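LINKED VERSE BY MAIL -- speaker notes, Olletti reading room, 7:15 start

Water. Reading glasses. Printed poems are in the blue folder NOT the laptop bag.

Thank them for coming. Thank Olletti for the room and the good chairs. Say name, say I edit the linked verse pages for Sarkska, say I came to it by accident (looking for a short story contest, sent the wrong thing to the wrong address, they printed it).

Ask who has written a linked poem before. Hands. Then ask who has written one and finished it. Wait.

OPENING

Read the Tô sequence first, cold, no explanation. First four verses only:

first warm evening
someone has left a ladder
against the plum tree

the dog asleep on the step
with one ear still on duty

a bus ticket
used as a bookmark
halfway through the war

she asks if the radio
was always this quiet

Slow down on "halfway through the war." Last time I rushed it.

Then: four verses, four people, two of them had never met. We call it the Tô sequence after the street the first writer lived on. Took from March to June. Most of that was waiting for the mail.

WHAT IT IS

Quick version, don't lecture. Long verse, short verse, long verse, short verse. Three lines then two. Different hand each time if you can manage it. Every verse has to connect to the one right before it, and has to turn its back on the one before that. That's the whole game. I am leaving out most of the tradition here and somebody will want to say so in the questions, fine, they'll be right.

Show with the plum tree. Verse one is outdoors, evening, a garden. Verse two the dog, still outdoors, still evening more or less. Verse three HAS to leave the garden. If the ticket person had written about plum blossom we'd have three verses in the same yard and the poem is stuck.

How does the ticket link to the dog? Ask the room. My answer: something left half done, half asleep, half read. Other people hear the one ear and the one page. Either is OK. Don't tell them which is correct.

Common mistake -- linking by story. Dog wakes up, dog barks, neighbor comes out. Now it's a short story with line breaks.

THE NUMBERS (keep this short)

Sarkska archive, everything that has come in by mail since we started: 1,605 verses. Printed: 714. People gasp at that, explain that the rest weren't bad, a lot were good verses that came in behind the wrong verse. Lovely frog, but there was already a frog.

155 of the printed ones are moon verses. Far too many moons. I am as guilty as anyone.

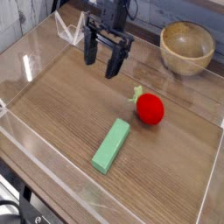
Light green block on the tabletop, gripper open above.

HOW A MAIL ROUND WORKS

Practical part, pens out.

One person is the lead. Lead doesn't write more than anyone else, lead keeps the order and says no. Somebody has to say no.

Lead mails verse one to person two with the list of addresses. Person two writes THREE candidate verses, not one, sends them back. Lead picks. This is the part people hate at first. You write three, two die. After a while you find the one you were proudest of is usually the one that gets dropped, and the throwaway you wrote at the sink gets in.

Then the lead copies out the whole poem so far, by hand or typed, don't care, and sends to person three. Whole poem every time. We tried sending only the last verse to save effort and got two herons on facing pages.

Time limit -- we give ten days. Used to be open ended. One verse went away in the fall and came back the next spring with a Christmas verse in it, for a summer slot.

Postcards vs letters. I like postcards, you can't overexplain on a postcard. Kiều Âu likes letters and says the note that comes with the verse is half of the pleasure. We have had this argument for years. Read the bit from her letter here (yellow sheet):

"I have sent you three. The first is clever and you will be tempted. Please don't. The third came while I was cutting the string beans and I haven't touched it since."

I picked the first. She was right. Tell them that, it gets a laugh, and then read her third:

string beans
the far end of the bowl
getting darker

Look how little there is. It doesn't say evening. Doesn't say kitchen. You could follow that with almost anything, that's why it's a gift to the next person.

ON LEAVING ROOM

This is really the talk, everthing before was setup. If running late cut the mail round and come straight here.

People come to linked verse from haiku and they're used to the poem being closed. A haiku you polish until it shuts. In a linked poem a verse that shuts is rude. The next writer is standing there with nowhere to put their foot.

Two versions of the same verse, mine, read both:

snow on the garden
gone before I could show you
how lonely I am

vs

snow on the garden
gone before
I found my other boot

First one, what do you say after it? You say sorry. Second one somebody can go anywhere, closet, shoe store, a one-legged pirate if they must. Person after me went to a lost property office, miles better than anything I'd have come up with.

lost property
the clerk tries on the hat
while I spell my name

(Technically that should have been a two line verse. We let it stand. The lead was me.)

Rule I give new people: take out the last thing you added. Look again. Usually it was the feeling. Leave the boot, take out the lonely.

SEASONS

Don't get bogged down. Not every verse has a season. Some must, most don't. In our rounds we ask for spring, summer, fall, winter to each come up once at least, and for two or three seasonless ones between so that it isn't a calendar.

Season words -- the old lists are wonderful but they are someone else's weather. Make your own. Mine for where I live: road salt, screen door, first tomato sandwich, leaf bags, the smell when the heating comes on. Get the room to shout some out. Write them on the board. Last time we got "mosquito in the car" and "the pool cover" and somebody just said "static" which is perfect for winter.

Keep a page of these at the back of whatever notebook you use. When the envelope comes and you've got ten days and no ideas, open the page. 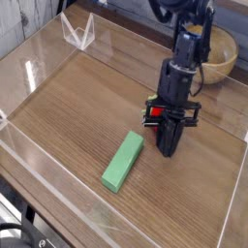
Long pale green block, with a small red piece at the gripper.

WHEN IT GOES WRONG

Someone drops out. Happens every round. Skip them, don't chase more than once, send a nice card.

Someone rewrites other people's verses. Don't allow it. Not a comma. If they want a change they write to the lead and the lead asks the person.

Someone is much better than everybody else. Harder than it sounds. The poem starts leaning toward them, you can hear it, everyone else doing an impression. I put that person on the short verses for a while. Two lines, no showing off.

Everyone is too polite. This one kills more poems than the others together. All soft rain and grandmothers. You need a bad smell or a parking fine around the middle. Our printed rounds nearly all have one ugly verse and it's the one people quote back to me. Read:

the landlord's nephew
scraping something off the stove
with a butter knife

Came right after cherry blossoms. I nearly turned it down.

BOOK PLUG

Broneteo are doing the collected rounds as a small paperback, out in June if the proofs behave. Don't read from it, just hold up the cover. Sign up sheet at the back by the coats. Say the contributors each get copies, people always ask.

EXERCISE (need 20 min, if less then do it with one verse)

Hand out the index cards. Everybody gets the same opening:

somebody's umbrella
drying in the hallway
a size too large

Write a two line verse to follow it. Five minutes, not more. No rain. No umbrella. No hallway. Then pass to the left. Person on the left writes three lines, and now you're not allowed anything indoors either.

Walk around but don't read over shoulders, it freezes them.

Read out four or five. ASK before reading. Don't fix anything aloud. Say what the link was, as you heard it, then ask the writer if that's what they meant, and if it wasn't, don't apologize, that's the fun of it.

If the room is slow have these ready:

all the good plates
wrapped in last year's election

and

a swimmer turns back
just where the water
changes color

QUESTIONS, likely

Can you do it by email? Yes. It's quicker and people write worse. My opinion only.

Syllables? We don't count. Long is longer than short. If you like counting then count, I can't usually tell.

Can kids do it? Better than us until they're twelve or so, then they discover moonlight.

How long should a poem be? Twelve verses for a first go. Thirty-six is the grand one and I've finished very few.

Who owns it? Everybody who's in it. Names in order, under the poem. Sarkska asks all of them before printing.

How do I join a round? Sheet by the coats, print your adress clearly, please, we've lost people to handwriting.

CLOSE

Read the last two verses of the Tô sequence. Don't introduce them.

fog on the ferry
the man selling coffee
sells me his gloves

all the way home
a coin I can't feel

Then sit. Collect the cards!! Left them behind last time. Key goes back in the box by the side door, lights are on the left.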